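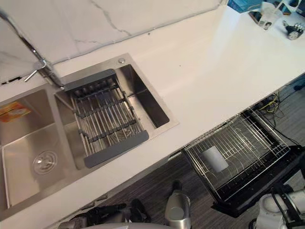 Can a robot put away the dishes yet?

From the Prarkico members' newsletter, 4 March 2022

Many readers wrote to us after the last issue with the same question. They see videos in which a robot folds a shirt or pours a glass of juice, and they want to know when they can buy one for their own kitchen. I am a kitchen planner by training, so I tried to answer from my side, which is the side of sinks, drawers and countertops.

The short answer is that a machine can do parts of the work. It can do some of these parts quite well. The whole job, from a dirty plate on the table to a clean plate in its place, is still difficult, and I would not plan a kitchen around it this year.

Let us take the drying rack. For a person it is the easiest object in the kitchen. You put the plate between two rods and you let go. You do not look very carefully, because your fingers feel when the plate touches the metal. A machine which works mostly by camera must find the gap first, and the rods are thin and shiny. A steel rack over a steel basin is bright metal in front of bright metal. Renata Tapia, who tests handling systems at Cendo, told me that her team was more afraid of a polished sink than of any staircase. "Shiny things change their look when the arm moves," she said. "The plate stays where it is, but for the camera it becomes another plate."

The second difficulty is the drawer. A wire basket with curved dividers is made for our hands. When the drawer is open, the machine has less space to stand, and the arm has to go over the front panel and then down. If it comes from a bad angle, the elbow meets the counter before the hand meets the plate. In a normal apartment there is also a wall, a chair, or a child.

I asked Renata for numbers and she was kind enough to share one series from her own test kitchen. They made 936 attempts to take a flat piece of tableware from a wire basket and put it into a rack. In 474 of them the piece ended in the rack, standing, without help from a person. This is a little more than half. She asked me to write also that the attempts were not all equal. Bowls and deep plates were easier to hold by the edge. Small flat plates lying at an angle were the worst, because the fingers had to get under them and the wires were in the way.

Half sounds poor, and for a household it is poor. If my dishwasher cleaned half of the forks I would send it back. But I remember that two years ago the same group did not try this task at all, they only moved plastic cups on an empty table. So there is progress, and it is faster than I expected.

What about speed? One plate took 22 seconds on average when it went well. My mother needs perhaps 2. A slow machine can still be useful if it works while you sleep, but then it must be quiet, and it must know what to do when something falls. At present a person in the next room is needed for this, and that person could have put the plates away.

Tia Bainbridge from our service desk sees the matter with more hope. She visited the workshop at Lockwood last May, where arms sort small parts from bins all day long, and she says they hardly ever stop. I believe her. In a workshop the bin is always in the same place, the light is always the same, and no one leaves a bag of bread on the counter. A kitchen is changed by everybody who walks through it. Tomorrow the sponge will be somewhere else.

For members who are renovating now, my advice is simple. Choose what is good for the people in the house. A matte sink, a drawer which opens fully and good light over the basin will make the work more pleasant for you, and according to Renata they would make it easier for a machine also. Leave a free outlet near the floor if you can do it cheaply. I would not spend more than this.

Our partner office in Draltden plans an open evening about home automation in May. Renata has agreed to come and answer questions, and she will bring the results of the next series, this time with glasses. Places can be reserved at the service desk. If you have a special question about your own kitchen, please send it to Tia before the evening, together with a simple floor plan if you have one.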